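# Keeping moths and caterpillars alive in a spare room (my tips so far)

I've been raising moths and butterflies indoors every summer since we moved to Gatisura, and people keep asking me for the same advice, so I'm putting it all on one page. Most of it I learned by getting it wrong first. I raise the common kinds you find on backyard plants, nothing fancy, and I let them go where I found them.

## Start with the plant

Before you bring home a single egg, find out what it eats and where you're going to get that plant for the next month. Caterpillars are picky. A swallowtail on dill will usually take parsley or fennel, but a monarch wants milkweed and that's the end of the discussion. I once had a jar full of hungry little guys and one sad parsley plant on the porch, and I was driving to the garden center every evening (they started to recognize me there).

Don't buy plants for this unless you can find out whether they've been sprayed. Ask! If the person at the counter isn't sure, leave the plant. I grow my own in pots along the fence at Owen Street and keep two pots covered with an old curtain so there's always some fresh growth nobody has chewed on yet.

## Cuttings and water

Cut stems keep for a couple of days in water, but a caterpillar will walk straight down the stem and drown. I use little spice jars with a hole punched in the lid, just wide enough for the stem, and stuff a bit of cotton ball around it. Aluminum foil over the top works too if you're out of jars.

Rinse the cuttings under cool water and shake them hard before they go in. You're mostly rinsing off spiders and those tiny bugs that eat eggs. Then let the leaves dry on a dish towel, since wet leaves in a closed box turn into mold faster than you'd believe.

Wash your hands before you touch any of it, and rinse really well – hand lotion, sunscreen and flea drops for the dog are all bad news for caterpillars. If you treat your dog or cat on the same day, let somebody else do the feeding.
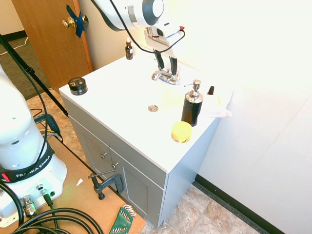 While I'm on the subject of clean, the boxes need it too. I wipe mine out every morning and put down a fresh paper towel. The droppings (frass, if you want the proper word) look like peppercorns when everybody's healthy. If they go green and runny, move that caterpillar into its own box right away and wash the old one with hot water and a little bleach. Let it air out until you can't smell the bleach at all.

## What to keep them in

I've tried three things:

- **Plastic shoe boxes.** Great for the first week or so, when they're tiny and the leaves dry out fast. Open the lid once a day.
- **A mesh pop-up cage.** My favorite for big caterpillars. Mine is a Petport, the tall one, and it's made it through 5 summers with one patched corner.
- **A fish tank with a screen on top.** Heavy, hard to clean, and I gave mine away.

Whatever you use, don't crowd it. If they're bumping into each other at mealtime, split them up.

Keep the cage out of direct sun. A bright room is fine, but a sunny windowsill will cook them. My spare room stays near the hallway thermostat, which I leave at 72, and they do well there.

## When they stop eating

A caterpillar that quits eating and starts marching laps around the cage is usually getting ready to pupate. Leave it alone. Butterflies mostly want a twig or the cage roof to hang from. Lots of the moths want to dig, so give those a few inches of slightly damp potting soil with dead leaves on top. I buy the plain Prosard mix because it has no fertilizer in it.

If a chrysalis falls, lay it on a paper towel right up against the mesh, so the butterfly can climb when it comes out. It needs to hang with its wings down while they fill out, and it can't do that on a slick plastic wall.

Some pupae won't open until spring. Mine go into a covered box on the unheated back porch in November, and I mist them every couple of weeks. A brown lump that does nothing until May may be perfectly fine, so please don't throw it out!

## Letting them go

Give the wings a few hours to dry. I let butterflies go late in the morning if it's warm and calm, and moths at dusk, low down in the bushes where the birds won't spot them. If it's pouring, they can wait a day in the cage with a slice of orange.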